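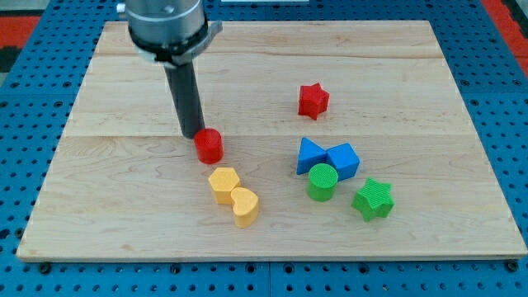 Peças de espuma em quatro cores sobre a prancha de madeira clara.

Como fazer uma prancha de jogo para peças de encaixar e separar

Há já algum tempo que faço pranchas de madeira para jogos de formas, primeiro para os meus filhos e depois para quem me pedia. Português não é a minha língua materna, por isso peço desculpa se uma ferramenta aparece com nome errado. Na minha terra chamamos tudo de outra maneira e às vezes o dicionário não ajuda.

A prancha é simples: tábuas claras coladas lado a lado, lixadas bem lisas, com uma tira fina e mais clara na borda da frente. Em cima ficam as peças de espuma, duas de cada cor: vermelho, azul, verde e amarelo.

O que é preciso

Tábuas de madeira clara, já aplainadas, todas com a mesma espessura
Uma tira fina para a borda
Cola branca de madeira (eu uso a da Wastura, mas qualquer uma boa serve)
Quatro grampos compridos
Lixa de grão 100 e outra mais fina
Óleo próprio para brinquedos
Um pano de algodão velho
Peças de espuma com textura na face de cima

As tábuas comprei na Pinheiro, uma serração pequena onde deixam escolher na pilha. Escolham com calma. O veio deve ser discreto, porque um desenho forte na madeira distrai a criança e as peças amarelas perdem-se em cima dele.

Colar as tábuas

Primeiro coloquem as tábuas na mesa sem cola e rodem-nas até as juntas fecharem bem. Marquem com lápis um triângulo grande por cima de todas. Assim, se as tábuas se misturarem, sabe-se logo a ordem certa.

Ponham cola numa das faces da junta, uma camada fina e contínua. Juntem e apertem os grampos pouco a pouco, alternando por cima e por baixo – se todos puxam do mesmo lado, a prancha fica com barriga. A cola que sai, eu espero vinte minutos e tiro com uma espátula. Com pano molhado também já fiz e ficou uma mancha que só apareceu depois do óleo.

Deixem até à manhã seguinte. A Sarmīte Rimkutė, que me ensinou a colar, deixa só quatro horas, mas ela tem uma oficina aquecida e eu tenho uma garagem.

Lixar e pôr a borda

Lixem sempre no sentido do veio. Comecem com a de grão 100 e insistam nas juntas, passando a mão de olhos fechados para sentir o degrau. Quando a mão já não encontra nada, mudem para a lixa fina.

A tira da borda cola-se no fim, com fita adesiva forte a segurar. Deixem-na um bocadinho mais alta que a prancha e depois lixem até ficar ao mesmo nível. Os quatro cantos devem ser arredondados.

O óleo

Uma camada fina, esperar quinze minutos, limpar o excesso. No dia seguinte outra igual. Atenção aos panos com óleo: estendam-nos abertos ao ar livre e nunca os deixem amarrotados no lixo, podem aquecer e pegar fogo.

As peças

As minhas vieram de uma caixa da Kikidden. Para este jogo prefiro poucas: duas por cor chegam. É bom haver formas diferentes dentro da mesma cor, como no vermelho, onde tenho um cilindro baixo e uma estrela de cinco pontas. A criança percebe então que a cor é igual e a forma não, e pode arrumar de duas maneiras.

Se as crianças têm menos de três anos, verifiquem que nenhuma peça cabe inteira na boca e fiquem ao lado. A espuma morde-se com facilidade.

Para limpar, água morna e uma gota de sabão. A textura de cima guarda pó, por isso uso uma escova de dentes macia e deixo secar em pé.

Como jogar

Espalhem as peças pela prancha, umas juntas e outras sozinhas. Depois peçam uma coisa de cada vez: «empurra o vermelho redondo até à estrela», ou «separa as que estão encostadas». Empurrar é mais difícil do que pegar, sobretudo o cilindro em pé, que tomba se a mão vai alta demais. Convém empurrar em baixo, perto da madeira.

Quem quiser as medidas da minha prancha pode escrever nos comentários. Em abril vou fazer outra, mais pequena, e ponho então o desenho com as cotas.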